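La palabra inteligible es una obligación litúrgica

Opinión. Por Ginevra Ferri

La megafonía de las iglesias parroquiales se decide casi siempre por catálogo, y el resultado se oye cada domingo desde el último banco. Sostengo que antes de comprar un solo altavoz debería exigirse una medición acústica de la nave, y que esa medición corresponde pagarla a quien autoriza la obra.

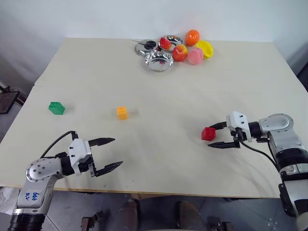 GUNINE, marzo. — La iglesia parroquial de Gunine tiene una nave de 1.730 metros cúbicos, bóveda de cañón enlucida y pavimento de terrazo. Vacía, en la banda de 500 hercios, su tiempo de reverberación es de 5 segundos. Para el canto llano la cifra es defendible. Para una lectura de san Pablo, con subordinadas de cuatro líneas, es inservible: la sílaba que sale del ambón llega al oyente mezclada con la cola de las anteriores.

La parroquia encargó hace dos inviernos una instalación a la casa Orner. Se colocaron altavoces de gran cobertura en las pilastras, a media altura, orientados hacia el eje de la nave. Aumentó el nivel sonoro y la inteligibilidad quedó igual en los primeros bancos y peor en los del fondo. La explicación es elemental. Un altavoz que radia hacia la bóveda alimenta el campo reverberante con la misma energía con que alimenta el directo, y subir la ganancia eleva los dos a la vez. Los fieles piden más volumen, el sacristán lo sube, aparece el acople y se baja de nuevo. He visto ese ciclo completo dentro de una sola homilía.

Quienes defienden la compra por catálogo alegan el coste de la medición. El argumento sería atendible si las instalaciones duraran. En Domitz, con una nave algo menor, de 1.410 metros cúbicos, se ha sustituido el equipo entero 2 veces desde que se retiró el púlpito, y ninguna de las dos sustituciones partió de un dato medido. El segundo presupuesto repetía, palabra por palabra, la memoria técnica del primero, incluido un coro alto que en Domitz no existe.

Hay además una cuestión previa a la electrónica. El púlpito con tornavoz resolvía de forma mecánica buena parte del problema: elevaba la fuente, la acercaba al centro de la asamblea y reflejaba hacia abajo la energía que de otro modo se perdía en la cubierta. Al trasladar la predicación al ambón, junto al presbiterio, se alargó la distancia hasta los últimos bancos y se suprimió el reflector. La reforma tenía motivos litúrgicos que comparto. Faltó calcular sus consecuencias físicas.
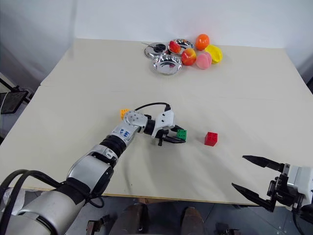

¿Basta con poner alfombras y bancos tapizados para corregir la reverberación?

Ayudan en las frecuencias agudas, y poco más. Una alfombra delgada apenas absorbe por debajo de los 500 hercios, que es donde se acumula el exceso en una nave de piedra o enlucida. El banco tapizado tiene una utilidad distinta: acerca el comportamiento de la iglesia vacía al de la iglesia llena, y eso da estabilidad al ajuste del equipo entre una misa de diario y la del domingo.

Yung-ching Wan, que ajustó el sistema de la capilla de Fiore, me escribió una objeción que transcribo porque me parece seria: «Si se baja la reverberación hasta que la lectura se entienda sin esfuerzo, el canto de la asamblea se apaga; cada uno se oye solo y deja de cantar». Estoy de acuerdo en el diagnóstico. De él se sigue que la nave debe tocarse lo menos posible y que la corrección ha de hacerse en la directividad de los altavoces. En Fiore se instalaron columnas estrechas, con el haz dirigido a los bancos y un retardo calculado para cada pareja. La bóveda sigue respondiendo al coro como antes.

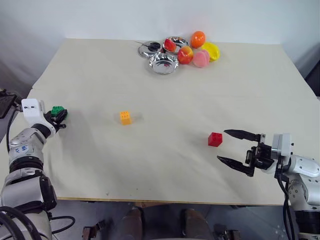 El presbiterio merece un capítulo propio en cualquier proyecto, y casi nunca lo tiene. El celebrante habla desde el altar con un micrófono de sobremesa, y la cápsula recibe la voz directa junto con las reflexiones de las superficies cercanas. Una disposición tan corriente como la de la fotografía, una mesa amplia y despejada con una pared blanca lisa detrás, permite explicar la geometría: hay una primera reflexión en el tablero y otra en el paramento posterior, cada una con su retraso respecto de la voz. La suma produce un filtrado en peine que el oyente describe como voz «de lata». La primera se reduce con un micrófono de superficie, apoyado en el propio plano; la segunda depende de la distancia a la pared y del diagrama polar de la cápsula. Ninguna de las dos se arregla con el ecualizador, aunque sea lo primero que se toca.

Propongo, por tanto, un requisito modesto. Toda solicitud de obra de megafonía en un templo debería acompañarse del tiempo de reverberación por bandas de octava, del índice de transmisión del habla en los bancos del fondo y de un plano con la orientación de los altavoces. Terminada la obra, se repite la medida en los mismos puntos y se archiva con la factura. Si el índice no ha mejorado, el instalador vuelve.

En Gunine el expediente sigue abierto. La casa Orner ofrece añadir otra pareja de altavoces en el crucero.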